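Whitlock Fitted Sheet, Olive Green
Sold by Gillell Bed and Bath, Clalham
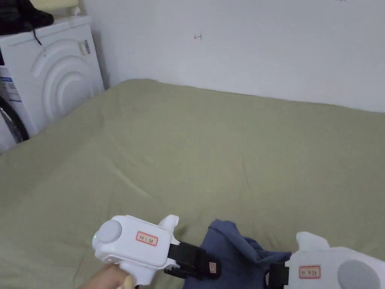 Whitlock fitted sheet in olive green on a large bed beside the washer.

Availability: in stock, olive green only until September
Sizes: double, queen, king
Fibre: 100 per cent cotton
Thread count: 205
Pack: one fitted sheet, no pillowcases

What it is

A plain cotton fitted sheet with elastic all the way round. We stock a lot of bedding that comes with big promises on the packet, and most of those promises don't last past the first few washes. The Whitlock makes fewer of them. The supplier calls it "crease resistant", and we've left those words off our own label. Look at the photo. It creases. It's cotton, and if you want a bed that looks like a hotel brochure you will need an iron or a different sheet.

About the thread count

Customers ask why we carry a 205 when the shop down the road has sheets with numbers in the high hundreds. Those numbers are often reached by counting each strand of a twisted yarn separately, and we don't put much weight on them. A 205 in a decent plain weave is a sensible everyday sheet. It feels a bit crisp out of the packet. The supplier says it softens over time, and our own tester sheet has, though not by as much as the leaflet would have you think.

Colour

Olive is a muted grey-green, closer to sage in some light. Screens get it wrong in both directions, so if you are trying to match a quilt cover or curtains, ask for a swatch first. We post them free. Wash it separately the first couple of times. The packet says colourfast and it may well be, but we'd still keep it away from the white towels.

Fit

The pocket is the usual weak point on fitted sheets, and "fits all mattresses" is a phrase we no longer print. Measure yours, including any topper. The Whitlock suits mattresses up to 38 cm deep. Past that the corners will creep up overnight, whatever the elastic is like. On a shallow mattress you'll have spare fabric to tuck under.

If your bed is pushed up against a wall, do the far corners first. It's no fun on a big mattress with any sheet, this one included.

Care

Machine wash warm, normal cycle.
Line dry, or tumble dry on low.
No bleach.
Warm iron if you must.

Close the corners over your hand before it goes in the machine – otherwise the pillowcases end up balled inside them and come out half washed. Allow for a little shrinkage. The supplier claims 2 per cent. We haven't measured every size, so treat that as the supplier's figure.

Returns

Unopened packs can come back within 30 days. Opened sheets we'll take back for a fault in the seams or elastic, and that means a real fault. Changing your mind about green doesn't count.

Also in this range

Whitlock flat sheet, olive green
Whitlock pillowcase, pack of 2
Honotcombe mattress protector (the quiet one – the older version crackled and we stopped selling it)

Questions about sizing go to Jamie Wainwright at the Clalham shop. Orders in by 2 pm are packed the same day. Delivery after that is up to the courier, who says 72 hours. Allow longer if you're out of town.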